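Check-list de fin d'année pour l'atelier partagé, avec mes commentaires

Grornuvside, rez-de-chaussée et mezzanine
Tour effectué le 29 décembre 2019, bâtiment vide, chauffage au minimum

Comme l'an dernier, je recopie ma feuille au propre et j'ajoute mes remarques derrière chaque point, parce que les cases cochées toutes seules, personne ne les lit (moi la première). OK veut dire OK, « à revoir » veut dire que j'y retourne, « non » veut dire qu'on ne rouvre pas la zone tant que ce n'est pas réglé.

1. Issues et circulation

Porte principale, ouverture vers l'extérieur : OK. Elle frotte un peu en bas quand il fait humide, mais elle s'ouvre d'une main.

Porte de secours côté cour : à revoir. La barre fonctionne très bien, c'est derrière que ça coince : trois palettes de Kamolrat posées dehors, contre le mur, et on ne peut ouvrir qu'aux deux tiers. J'ai déplacé la première, les deux autres sont trop lourdes pour moi. Merci de les enlever avant la reprise !

Couloir vers les sanitaires : OK. Largeur libre partout, et le porte-manteau qui dépassait a enfin été remonté.

Escalier de la mezzanine : OK pour les marches, à revoir pour la main courante. La deuxième fixation en partant du haut a du jeu – rien de dramatique, mais un escalier raide avec une main courante qui bouge, je n'aime pas du tout.

2. Incendie

Extincteurs : 9 au plan, 9 trouvés, tous accrochés et plombés. Celui du coin peinture était caché derrière un rouleau de moquette, je l'ai dégagé. La prochaine visite de Stoltis est prévue en mars, les étiquettes sont lisibles partout.

Détecteurs de fumée : OK. Testés un par un avec le manche à balai, mes oreilles s'en souviennent encore.

Blocs d'éclairage de secours : à revoir. J'ai coupé et attendu 60 minutes montre en main (avec un thermos et un bon roman, il faut bien s'occuper). Tous ont tenu sauf celui au-dessus de l'évier, qui a faibli à mi-parcours. Batterie à changer, le modèle est noté sur la feuille accrochée au tableau.

Chiffons gras : non. Encore ! Il y avait des chiffons pleins d'huile de lin en boule dans la corbeille à papier. Ça chauffe tout seul, ces choses-là. La poubelle métallique à couvercle est juste à côté, à un mètre. La zone finition reste fermée jusqu'à ce que je voie la corbeille vide deux fois de suite.

3. Électricité

Tableau général : OK. Accès dégagé, porte fermée, repérage à jour. J'ai appuyé sur le bouton test de chaque différentiel et ils ont tous déclenché.

Multiprises : à revoir. Deux branchées en cascade sous l'établi du fond. J'en ai retiré une, et tant pis pour la bouilloire. Si vous avez besoin de plus de prises à cet endroit, écrivez-le dans le cahier et on fera poser une vraie ligne.

Rallonges : OK après tri. J'en ai mis une au rebut, gaine fendue près de la fiche. Elle est coupée en deux pour éviter qu'elle revienne – vous vous connaissez.
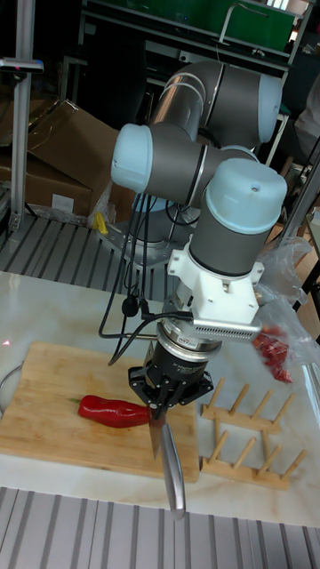

Plan de travail blanc effet marbre, bras articulé au-dessus.

4. Sols, tables et rangements

Sol du rez-de-chaussée : OK, balayé et sec. La bande antidérapante de l'entrée se décolle sur un coin, un peu de colle et on n'en parle plus.

Plans de travail : OK pour la stabilité, je me suis appuyée de tout mon poids sur les bords accessibles. Pensez quand même aux éclats sur les arêtes : un bout de papier de verre et c'est fini.

Rayonnages : à revoir. Celui du fond est fixé au mur, très bien, mais les charges lourdes sont remontées tout en haut, je ne sais pas par quel miracle. Règle inchangée : rien de plus de 20 kilos au-dessus de la taille.

5. Premiers secours

Armoire à pharmacie : à revoir. Plus un seul pansement moyen, et le sérum physiologique est périmé. J'ai passé commande chez Flestside, livraison à la reprise. D'ici là, la petite trousse rouge est posée dessus.

Affiche des numéros d'urgence : OK, rescotchée.

À faire avant la réouverture
Palettes de la cour
Fixation de la main courante
Batterie du bloc au-dessus de l'évier
Corbeille de la zone finition
Charges lourdes à redescendre

Si vous réglez un point, mettez vos initiales sur la feuille du tableau et laissez la facture dans la bannette, je passe la relever à la reprise.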